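**Thursday, late afternoon. Snack table task, two arms**

Right, writing this up before I forget it all, and before whoever has the bench next changes my settings again (you know who you are, and please put the speed limit back when you've finished!).

Plan for the session was to get on with the snack table task for the Borkton open evening. For anyone on the team who missed the meeting: the robot lays out a little spread for visitors, and the wooden stand has to end up wherever we ask for it. We get up to 300 seconds at Borkton, same as the Fenberg round last year, so there's no prize for rushing.

I started with the stand as it's the piece I've been dreading. The top disc is wide and the post is skinny, so there isn't much to aim for, and if you come in from above you just meet the disc. I've gone for a sideways approach with the right arm at post height, fingers level, nice and slow. The left arm stays open and out to the side for now. I'd love to use both eventually (one steadying the base?) but let's not get greedy.

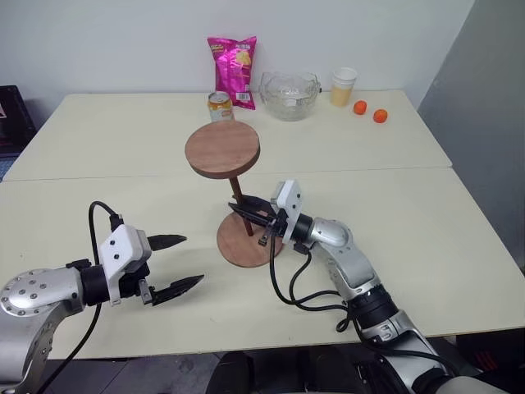

*Right gripper closed on the post of the stand, left one open. Snacks on the far table.*

Settings for the sideways approach are saved as "stand_side_2" in the Proltholm folder. Please don't overwrite "stand_side", I still want to compare them. Closing force is at 48 on the slider. I had a go lower down the scale first and the post twisted in the fingers as soon as the arm lifted, which was a bit heart-in-mouth. 48 felt a lot better, though I only managed four lifts before the room was needed, so don't treat it as gospel.

Other bits while I think of them:

- The cables on the right arm need tidying. They hang in big loops over the near table and I keep imagining them sweeping something off it. Velcro ties are in the Rantala box, under the spare fingers.
- Tables must be pushed tight together before you start. I lost a good chunk of the afternoon to positions being out and it was the far table all along, grrr.
- Orange balls: haven't tried them yet. They roll if you so much as breathe near them, so I think we want a shallow dish or a mat.
- The crisps are for the robot. Please leave them sealed!

Next time I want to lift the stand, carry it over the join between the tables and set it down without a wobble. After that the glass bowl, with something soft on the fingers first. Is there any of that thin foam left from the Fenberg kit? I had a rummage and couldn't find it.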